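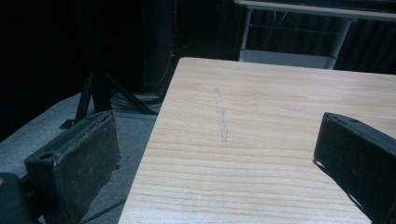
Figure 4-1. Gripper fingers open over the wooden work table, nothing held.

Section 4. Setting Up the Hand-Held Gripper Station

4.1 Purpose of this section

This section applies to all Brimlow sites where packing and sorting tasks are being moved to the Skoluvar automated cell. Before the cell takes over a task, employees who know the task perform it with the hand-held gripper, and the recorded motions are used to prepare the cell. The steps below cover the table, the fingers, the cables and the first recording of a shift. Repair of the gripper body is covered in Section 9.

This edition takes effect on 2 October 2019 and replaces the pages issued with the original equipment. Comments on the text should be sent to Marlies Widmer, Workplace Procedures.

4.2 Who may use the station

The station may be used by any employee who has completed the Part A briefing. Prior experience with automated equipment is not required. Supervisors should assign the station to people who currently do the task by hand, including part-time staff.

Time spent at the station is paid working time and counts toward the shift. It is not to be added to the end of a shift or taken from a rest break. Piece-rate targets are suspended for the full period of the assignment.

Note: Recordings are stored under the task number. They are not used to rate the speed or accuracy of the person holding the gripper.

4.3 Preparing the table

1. Clear the tabletop of all items, including labels, tape and tools.

2. Wipe the surface with a dry cloth. Do not use polish or spray cleaner.

3. Check the wood for raised splinters. Shallow scuffs and scratches do not affect the recording and may be left as they are. A raised edge that catches the cloth must be reported before work starts.

4. Push gently on each corner of the table. If the table rocks, adjust the feet.

5. Set the overhead lights to the level marked on the station card. Do not bring in additional lamps.

4.4 Inspecting the gripper fingers

The two fingers are matched and must be inspected as a pair at the start of every shift.

1. With the gripper switched off, hold it over the table with the fingers open.

2. Look at the flat inner face of each finger. Dust and light specks may be removed with a soft brush.

3. Look along the lower edge of each finger. Fraying is acceptable as long as the covering stays flat when the fingers close. Where the covering lifts or peels far enough to fold under the finger, replace both fingers and enter the change in the station log.

4. Check that the small hole on the upper face of each finger is free of dirt. Do not insert a pin or a screwdriver.

5. Close the fingers slowly with the hand lever and confirm that the faces meet evenly.

CAUTION: Keep your free hand clear of the space between the fingers whenever the gripper is switched on. The closing force is enough to bruise.

CAUTION: Do not glue a loose covering back in place. Adhesive on the finger face changes the grip and spoils the recordings that follow.

4.5 Cables and stands

1. Coil spare cable at the base of the nearest stand, with the loops lying flat on the floor.

2. Route the gripper cable so that it does not cross the place where the operator stands.

3. Spread the legs of each tripod fully and confirm that no leg is resting on a cable.

4. Leave enough slack for the gripper to reach the far edge of the table without pulling.

CAUTION: A dark cable is hard to see when the room lights are low. Walk the area once before picking up the gripper, and again after any stand has been moved.

4.6 Making the first recording

1. Switch on the gripper and wait for the steady green light on the control box.

2. Enter the task number from the work order. Do not enter your name or employee number.

3. Hold the open gripper low over the bare table, without touching the wood, for 5 seconds. The system uses this as its starting view.

4. Place the first item on the table and perform the task at your normal pace. Do not slow down to help the system.

5. If you drop an item, pick it up and continue. Dropped items are useful and should not be deleted from the record.

6. At the end of the task, return the gripper to the starting position and press Stop.

7. Repeat until 20 recordings have been made, then rest for at least 5 minutes before starting another set.

Note: No employee may hold the gripper for more than 30 minutes without changing to other work. The weight is modest, but the wrist is held at an angle that most people are not used to.

4.7 When enough recordings have been made

A task is considered ready for trial after 400 accepted recordings. The figure may be raised by the site engineer for soft or irregular goods. It may not be lowered.

During the trial, the cell runs the task with an experienced employee present. This employee has authority to stop the cell at any time and is not required to give a reason at the moment of stopping. The reason is entered in the log afterward. Trials at the Bramow site in September showed that many of the most useful entries came from packers who stopped the cell when an item "looked wrong" and described what they had seen in their own words. Supervisors should not rewrite these entries.

4.8 Changes to job duties

When a task passes to the cell, the affected positions are reviewed with the employees concerned before the new schedule is posted. The following applies at all sites:

- Employees who made recordings for a task are offered the cell attendant position for that task first.
- The hourly rate of the former position is kept during training.
- Heavy lifting at the infeed remains a two-person job until the lift table has been installed and signed off.
- Requests to remain in manual packing are made in writing to the shift supervisor and answered in writing.

Questions about duties and pay go to Octavian Oprea, Employee Relations. Questions about the station or the fingers go to Brândușa Furtună, Site Engineering.

4.9 Shutting down

1. Press Stop and wait for the green light to go out.

2. Open the fingers fully and place the gripper in its cradle.

3. Brush the fingers and wipe the table.

4. Sign the station log and note any wear on the finger coverings.

Replacement fingers are ordered from Angelovski as a matched pair. Single fingers are not supplied.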